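By Menditz Dastenar
April 13, 2019

I have spent March and a good piece of this month teaching a robot to do things by holding its hand. Or holding a hand, anyway. Thread, for those who keep asking me what I do all day.

The job, as explained to me: you do a chore the way you normally would, except with grippers where your fingers used to be. The grippers record. Later a robot at Rashti studies the recordings and does the chore too. My mother believes I work in computers. I picked up a throw blanket 90 times on Thursday.

The project is called Tumari. I was told what it stands for on my first day and have been too embarrassed to ask again.

Things you find out with two-finger hands: you have been wasting your other fingers your whole life. Also, you cannot scratch your nose. I've tried. It goes into the recording, and somewhere in the training set there is a perfectly good demonstration of how to poke a woman in the cheek.

There are two ways to teach the thing. One is by remote. You sit at a desk, push a controller around, and the real arm across the room copies you half a beat late, like a bored kid in the back row of a dance class. The other is by hand, no arm at all, only you and the tools.

I was hired for the remote and I was bad at it. My best time for putting a cup on a saucer was long enough that a coworker went out for a sandwich, ate it, and came back to watch the ending.

By hand, the same cup takes me a few seconds. It's my own arm. I've had it for years. 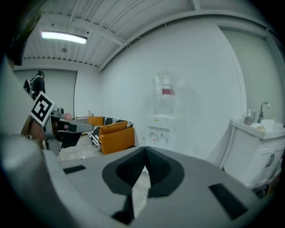 Dastenar Fan Club replied that this is cheating, that a robot taught by hand only learns what a human shoulder can do, and that anyone serious would stay on the remote and get better at it. Noted. I would like Dastenar Fan Club to come do the cup.

(There is a real point buried in there. When I work by hand I reach around corners in ways the arm can't, and then that take is no use. So now I move as if my elbow had read a manual. My family says it's showing up at dinner.)

The square black-and-white markers on the grippers are how the software keeps track of where the fingers are. Cover one with your sleeve and as far as the computer is concerned your hand has left the building. I have thrown out a whole morning over a cardigan.

We record in a room set up like somebody's place. Orange sofa, striped blanket, water cooler, a sink with a nice tall faucet. It's better furnished than my apartment. I've caught myself fluffing the cushions off the clock.

The rule is you never do it the same way twice. Blanket from the left, blanket from the right, blanket already half on the floor. If every take is perfect, the robot panics the first time life isn't. So part of my paid work is putting things back slightly wrong. I was raised for this.

You also have to leave in your recoveries. If you fumble the sponge and catch it, good, keep it, the robot needs to see a person get out of trouble. If you fumble the sponge and say a word, also keep it. There's no audio. I checked.

Total so far: 2763 takes. Kept: 1754. The rest are sleeves, elbows, dropped sponges, and one long afternoon when I had the left and right grippers swapped and thought I was just tired.

Last week they let me watch the robot try the blanket. It had been trained on my takes and everyone else's. It came in slowly, stopped over the sofa, opened, closed, and missed. Then it backed up, tilted a little to the left, and went again.

I tilt a little to the left. I have a bad hip. I have never told a machine about it.

It got the blanket on the second go, dragged it halfway along the back of the sofa, and let go early. I do that too when it's almost lunch.

Thirty tries in all. I won't give you the score, it's early days and I'm told I get defensive.

Several of you asked if I'm worried about training my replacement. It took that arm most of a minute to move a blanket two feet, and it can't reach the snack drawer. Ask me in a year.

Monday is the faucet. Hot side, cold side, off. I've been practicing at home with salad tongs.

Last updated April, evening, to fix a typo in the sponge part

Contact | © Menditz Dastenar | Back to top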